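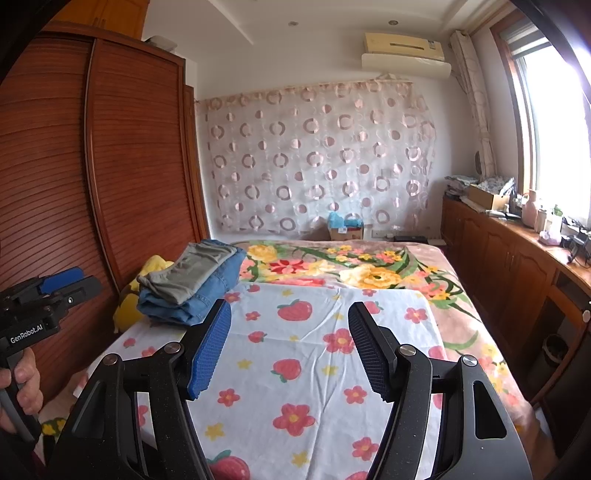

빨래 개기를 기계에 가르치려는 사람들이 지난 11월부터 남의 집 침실을 돌고 있다. 데이터 수집 업체 게시코(Gesico)가 맡은 '미슈라(Mishra)' 프로젝트다. 작업자는 손에 쥐고 쓰는 집게, 즉 핸드헬드 그리퍼로 옷을 집고 펴고 접는다. 그 과정이 그대로 기록되어 학습 시스템에 들어간다. 작업대를 따로 들여놓지는 않는다. 딸기와 꽃이 찍힌 흰 시트가 깔린 침대 위에 회녹색 옷과 청바지가 포개져 있고, 그 앞에 검은 집게 한 쌍이 벌어져 있다. 왼쪽 집게 손가락 안쪽에는 잔골이 팬 파란 패드가 붙었다. 로봇 팔은 이 방에 없다. 팔은 나중에 다른 도시에서 쓴다.

기자가 찾아간 토요일, 현장에는 두 사람이 있었다. 쿨딥 반살(Kuldeep Bansal)은 게시코의 현장 책임자이고, 사리타 라나(Sarita Rana)는 이 프로젝트에서 가장 오래 그리퍼를 잡은 작업자다. 오전 아홉 시에 시작해 점심 전까지 한 방을 끝내는 일정이었다. 집주인은 문을 열어 주고 부엌으로 갔다. 가끔 냄비 뚜껑 닫는 소리가 났다.

지금까지 두 사람과 동료들이 다녀간 집은 54곳, 쌓인 기록은 3,713건이다. 한 건은 옷 한 점을 집어 드는 데서 시작해 손을 떼는 데서 끝난다. 짧으면 십여 초, 길면 2분이다. 2분이 넘으면 작업자가 스스로 멈추고 실패로 표시한다. 실패도 지우지 않는다.

## 왜 남의 침대인가

첫 달에는 사무실에서 했다. 회색 천을 씌운 탁자에 새로 산 수건과 티셔츠를 올려놓고 접었다. 조명도 일정했고 작업 속도도 빨랐다. 하루에 방 서너 개를 돈 만큼의 기록이 나왔다. 그런데 그 기록으로 학습시킨 모델을 포노산스(Fonosance)의 시험실에서 돌려 보니, 탁자 천을 체크무늬로 바꾼 것만으로 집게가 엉뚱한 곳을 향했다. 포노산스는 게시코에서 데이터를 받아 로봇 제어 모델을 만드는 곳이다.

"수건은 잘 접었어요. 회색 탁자 위에 있을 때만요." 반살의 말이다. "체크무늬 천을 깔았더니 천의 줄을 집으러 갔습니다. 줄을 옷 가장자리로 본 거죠."

그 뒤로 사무실 작업은 전체의 일부로 줄었다. 지금은 신청을 받은 가정집이 중심이고, 방을 고르는 기준은 단순하다. 이미 찍은 방과 다를수록 좋다. 이불 무늬, 창의 방향, 침대와 벽 사이의 거리, 옷장 색깔을 표에 적어 두고 겹치는 것을 뒤로 미룬다. 꽃무늬 이불은 특히 반긴다. 큰 꽃잎의 윤곽이 접힌 옷자락과 비슷하게 보이는 순간이 있어서다. 사람은 그런 것을 헷갈리지 않지만 카메라 한 대로 보는 모델은 자주 헷갈린다.

밝은 창문도 문제다. 창이 옆에 있으면 화면 한쪽이 하얗게 날아간다. 초기 지침서에는 커튼을 닫으라고 적혀 있었다. 지금은 그 줄이 빠졌다. 실제 집에서 로봇이 빨래를 갤 시간에 커튼이 늘 닫혀 있을 리 없다는 포노산스 쪽 의견이 받아들여졌다. 대신 한 방에서 적어도 두 번은 창을 등지고, 두 번은 창을 마주 보고 작업하도록 했다.

## 집게를 쥐는 법

새 작업자는 사흘을 배운다. 첫날은 집게를 여닫기만 한다. 손가락 끝이 만나는 지점을 눈으로 보지 않고도 알아야 하는데, 이게 생각보다 오래 걸린다. 기자도 해 봤다. 양말 한 짝을 집는 데 네 번을 놓쳤다. 집게가 손보다 한 뼘쯤 앞에 있으니 몸이 자꾸 덜 간다.

둘째 날은 천을 든다. 얇은 천은 한 겹만 집어야 할 때가 많고, 두꺼운 옷은 두 겹을 한꺼번에 물어야 펴진다. 허리 밴드처럼 주름이 모인 부분은 집기 쉽지만 어느 쪽이 앞인지 금방 잊는다. 라나는 밴드가 있는 옷을 만나면 먼저 밴드 한쪽 끝을 찾고, 그 끝을 놓지 않은 채 반대쪽 끝을 찾으라고 가르친다.

셋째 날은 속도를 늦춘다.

"다들 잘하고 싶어 해요. 그러면 빨라져요." 라나가 말했다. "빨라지면 화면이 흔들리고, 옷이 어떻게 움직였는지 안 보여요. 저는 옷이 멈추면 움직이라고 해요. 옷이 흔들리고 있으면 기다리라고."

라나는 원래 세탁소에서 다림질을 했다. 하루에 셔츠를 몇 벌 다렸는지는 기억하지 못한다고 했다. 다만 셔츠를 잡을 때 손이 먼저 어디로 가는지는 안다. 어깨선이다. 처음 미슈라에 왔을 때 그는 그 습관대로 어깨선부터 집었고, 포노산스의 검토 담당자가 그 기록들을 따로 묶어 달라고 요청했다. 지금은 작업 지침의 셔츠 항목에 어깨선부터 집는 순서가 들어 있다. 다른 순서도 막지는 않는다. 한 가지 순서만 배운 모델은 어깨선이 안 보이면 멈춰 선다.

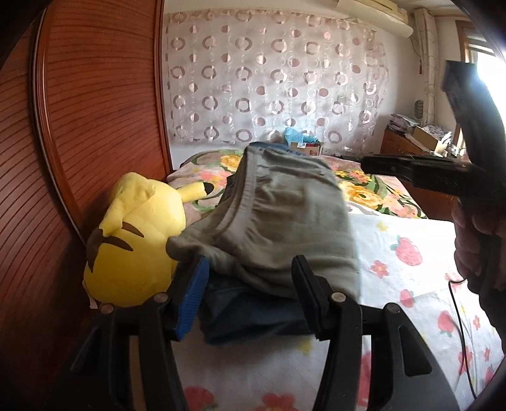 지침서는 스물몇 쪽짜리다. 절반은 하지 말아야 할 것들이다. 맨손으로 옷을 만지지 않는다. 작업 중에 말을 걸지 않는다. 옷을 던지지 않는다. 집게로 집주인의 물건을 치우지 않는다. 마지막 항목은 논란이 있었다고 한다. 침대 위에는 옷 말고도 여러 가지가 놓여 있다. 베개, 충전 케이블, 인형 같은 것들이다. 초기에는 전부 치우고 시작했는데, 어느 날 치우는 것을 잊고 찍은 기록이 시험에서 오히려 쓸모가 있었다. 옷 옆에 쿠션이 붙어 있어도 모델이 쿠션을 건드리지 않고 옷만 집었다. 이후로 집주인이 괜찮다고 하면 물건은 두고 찍는다.

물론 사진이나 서류는 다르다. 얼굴이 나온 액자, 이름이 적힌 우편물, 약봉지는 시작 전에 집주인이 직접 옮긴다. 반살은 방에 들어가면 먼저 한 바퀴 돌며 벽과 선반을 본다. 그날도 그랬다. 서랍장 앞에서 잠깐 서 있다가 집주인을 불러 무언가를 물었고, 고개를 끄덕이고 돌아왔다. 동의서에는 기록을 지워 달라고 요구할 수 있는 조항이 있다. 54곳 가운데 한 집이 그렇게 했다. 이유는 묻지 않았고, 그 집에서 찍은 기록은 3,713건에 들어 있지 않다.

## 두 사람이 같이 잡을 때

혼자서 양손에 집게를 하나씩 쥐는 방식이 기본이다. 한 손으로 눌러 두고 다른 손으로 접는다. 바지 한 벌을 개는 데는 대체로 이것으로 충분하다. 어려운 것은 뭉친 옷을 푸는 일이다. 세탁 바구니에서 쏟아 놓은 옷은 소매가 안으로 말려 있고 어느 쪽이 위인지 알 수 없다. 사람은 이럴 때 옷을 들어 올려 털어 본다. 중력이 옷의 모양을 알려 준다.

집게로도 같은 일을 한다. 한쪽으로 천의 높은 데를 잡아 올리고, 다른 쪽으로 늘어진 자락을 문다. 들어 올린 상태로 잠깐 멈춘다. 그 잠깐이 학습에서 값진 부분이라고 반살은 말한다. 천이 어디로 처지는지, 솔기가 어디서 어디로 내려가는지가 거기서 드러난다. 평평하게 놓인 옷의 기록은 이미 많다. 공중에 매달린 옷의 기록은 모자란다.
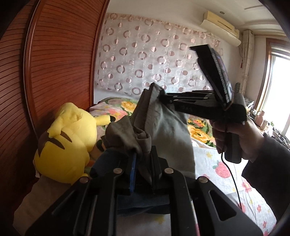 *위쪽 집게가 천을 잡아 올린 동안 앞쪽 집게가 회색 천을 물고 있다.*

이런 기록을 이들은 '매달기'라고 부른다. 포노산스가 이번 분기에 주문한 매달기는 600건이다. 평평한 옷을 개는 기록보다 단가가 높고, 그만큼 실패도 많다. 집게 하나가 미끄러지면 옷은 처음보다 더 뭉쳐서 떨어진다. 규정상 그것도 한 건이다. 작업자는 떨어진 자리에서 다시 시작하고, 새 건으로 기록한다.

미끄러짐은 패드와 관계가 있다. 패드 표면이 닳으면 얇은 안감이 빠져나간다. 현장 가방에는 여분의 패드와 작은 드라이버가 들어 있고, 라나는 방을 옮길 때마다 손가락 끝으로 패드를 문질러 본다. 바꿀 때가 됐는지는 감으로 안다고 한다. 반살은 그 감을 숫자로 바꾸고 싶어 한다. 몇 번 여닫으면 교체한다는 식의 기준인데, 아직 정하지 못했다. 니트를 많이 만진 날과 면을 많이 만진 날의 마모가 너무 다르다.

## 저녁에 하는 일

방에서 찍는 시간이 하루의 절반이다. 나머지 절반은 파일을 본다. 기록은 부롬포트(Vuromport)라는 사내 도구로 올린다. 집게의 위치, 손가락이 벌어진 정도, 카메라 영상의 시간을 맞추고, 어긋난 것을 걸러 낸다. 부롬포트가 빨간색으로 표시한 기록은 사람이 다시 본다. 표시의 대부분은 위치를 잃은 경우다. 흰 벽에 너무 가까이 가거나 옷이 렌즈를 덮으면 집게가 자기 위치를 놓친다. 무늬 있는 커튼이나 이불이 화면에 들어오면 그런 일이 줄어든다. 모델에게는 골칫거리인 꽃무늬가 위치를 계산할 때는 도움이 되는 셈이다.

그다음은 이름을 붙이는 일이다. 옷의 종류, 시작할 때의 상태, 끝날 때의 상태, 성공 여부. 성공의 기준은 여러 번 바뀌었다. 처음에는 네모반듯하게 접혀야 성공이었다. 그러자 작업자들이 마지막에 모서리를 맞추느라 시간을 썼고, 모델도 그것을 배웠다. 시험실의 로봇은 다 갠 수건의 모서리를 계속 만졌다. 끝낼 줄을 몰랐다. 반살은 그 영상을 교육 자료로 쓴다.

지금 기준은 '들어서 옮겨도 풀리지 않으면 성공'이다. 소매가 조금 삐져나와도 된다. 라나는 이 기준을 좋아하지 않는다. 세탁소에서는 통하지 않을 물건이라는 것이다. 그래도 지킨다. 다만 자기가 찍을 때는 소매를 넣는다고 했다. 넣고도 2분을 넘기지 않으니 반살도 말리지 않는다.

보수는 건수가 아닌 시간으로 준다. 건수로 주던 때가 있었는데, 그 두 달 동안 모인 기록에는 쉬운 옷이 지나치게 많았다. 손수건, 행주, 반팔 티셔츠. 청바지는 거의 없었다. 청바지는 무겁고, 뒤집힌 다리를 빼내려면 손목이 아프다. 시간제로 바꾼 뒤 청바지가 늘었다. 손목 통증도 늘어서 오십 분마다 십 분씩 쉬도록 했다. 토요일에도 두 사람은 열 시 조금 전에 집게를 내려놓고 복도에서 차를 마셨다.

## 어디까지 쓸 수 있나

이렇게 모은 기록으로 로봇이 무엇을 하게 됐는지 물었다. 반살은 포노산스가 공유해 준 시험 결과를 조심스럽게 설명했다. 처음 보는 침대 위의 수건은 대부분 접는다. 바지는 펼쳐 놓으면 접고, 뭉쳐 놓으면 자주 실패한다. 후드가 달린 옷은 아직 주문에도 넣지 않았다. 단추를 잠그는 동작은 계획에 없다.

핸드헬드 그리퍼로 모은 기록의 한계도 있다. 사람의 팔은 로봇 팔이 갈 수 없는 각도로 쉽게 꺾인다. 침대 건너편에 몸을 기대어 집은 동작은 사람에게는 쉬워도 받침대에 고정된 팔은 따라 할 수 없다. 포노산스는 그런 기록을 걸러 내는데, 걸러지는 몫이 작지 않다. 그래서 요즘은 작업자에게 서는 자리를 정해 준다. 발은 옮겨도 되지만 한 건이 끝날 때까지는 그 자리에 둔다. 새로 온 사람들이 가장 자주 어기는 규칙이다.

힘도 기록되지 않는다. 집게는 손가락이 얼마나 벌어졌는지는 알지만 얼마나 세게 물었는지는 모른다. 헐거운 고무줄과 팽팽한 고무줄이 같은 숫자로 남는다. 힘을 재는 패드를 시험해 본 적은 있다. 두꺼워서 얇은 천 한 겹을 집지 못했다. 다음 시제품은 봄에 받기로 했다.

신청자 명단에는 아직 가지 않은 집이 남아 있다. 반살은 그 가운데 이층 침대가 있는 집을 먼저 가고 싶어 한다. 위층 침대는 천장이 가깝고 어둡다. 그런 방은 표에 한 줄도 없다. 라나는 사다리에 올라가 집게를 양손에 쥐는 것이 가능한지부터 해 봐야 한다고 했다. 한 손으로 난간을 잡으면 집게는 하나만 쓸 수 있고, 그러면 매달기는 못 한다.

열한 시 사십 분에 그날의 마지막 건이 끝났다. 라나는 집게의 덮개를 닫고 케이블을 감았다. 반살은 현관에서 집주인에게 확인서를 건네고 서명을 받았다. 집주인은 개어 놓은 빨래를 그대로 두고 가도 된다고 했다.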